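Grippers budget — where would you put the money?
Forum > Kit and Purchasing > Arms and end effectors

tsaha_lab
Right, need a sanity check before I send the order in. We've got the arm, that's paid for. What's left has to cover fingers, a wrist camera and spares, and it has to last till the next round. Task is groceries onto a tray, mostly cartons, some tubs. Currently looking at the Nenero two-finger set at 330 plus a pack of silicone pads. Or do I go straight to the Trasesetti with force feedback and have basically nothing left over?
Thilini

rizkod
Don't buy the Trasesetti for cartons. Seriously. Lovely bit of kit, we had one on loan, and for boxy stuff it did what the cheap one did. Pads and spare fingers first. You WILL snap fingers.

gamage_o
Disagree with that. Cartons are the one thing I'd want force feedback for. Half full ones squash, full ones don't, and you're setting the same grip width for both? We wrote off a whole afternoon to that. Milk in the cable tray.

rizkod
So set the width per item. It's a line in a config file. Not worth triple the price

gamage_o
Fine if you know whats in the carton beforehand. Does she?

tsaha_lab
Not always no. Mix of full and empty, whatever's been used up in the kitchen. To give you an idea of the sort of thing, we've got the one carton and the white tray with the rounded corners, plain tabletop, simple as it gets. 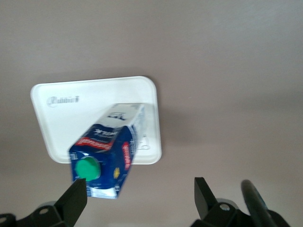
Main worry is the wrist view. Anything moving goes soft, so the printing on the packs is useless to us half the time. Was going to spend 200 on a better camera but then the spares go. Also the pads — do people buy those or cut their own?

dilani_c
Cut your own. We get sheet from Biswas, sticks fine with the thin double sided tape, lasts a few weeks then peels. 12 for a sheet last time I looked and you get loads out of it.

On the camera, try more light before you buy anything. Shorter exposure, less blur, costs you a desk lamp. We did that in September and the camera upgrade got dropped from the list completely.

farz_d
+1 for lamp. Two lamps if you can, one each side, otherwise the arm throws a shadow right where you're picking.

Would also say check what mount the new camera needs. Ours came with a different hole pattern and we ended up paying for a bracket on top, never in the quote.

tsaha_lab
Ok lamp is an easy yes. Hadn't thought about the bracket, will ask. Does anyone have a number for spare fingers? Their site just says contact sales

rizkod
30 a pair when we got ours, direct. Get three pairs. Screws too, the little ones vanish.

gamage_o
Three pairs is overkill if she's only doing cartons on a flat table. One pair, put the rest towards feedback. I know I'm going on about it but you can't add it later on the Nenero, the wiring isn't there. That's a buy once decision.

rizkod
You can't add it later but you can sell the Nenero later. They hold their price.

gamage_o
Do they? Saw one sat on Grarbridge second hand for months

dilani_c
Think you're both arguing about a different project tbh. Thilini how many hours is it running? If it's a couple a day then one spare pair is plenty. If it's all day every day I'm with Rizwan.

tsaha_lab
Couple of hours most days, more when a student's in. So light use I suppose.

Leaning Nenero, two pairs of spares, pad sheet, lamps, and whatever's left sits there for the camera if the lamps don't do it. Obaidul I do take the point about feedback, going to run full cartons and empties as separate batches for now and see how bad it gets.

gamage_o
Reasonable. Put a bin liner under the table

farz_d
Ask about delivery before you commit btw, ours was quoted as in stock and then wasnt. And get the bracket question answered in writing.

tsaha_lab
Will do. Quote request sent, will post the total when it comes back — thanks all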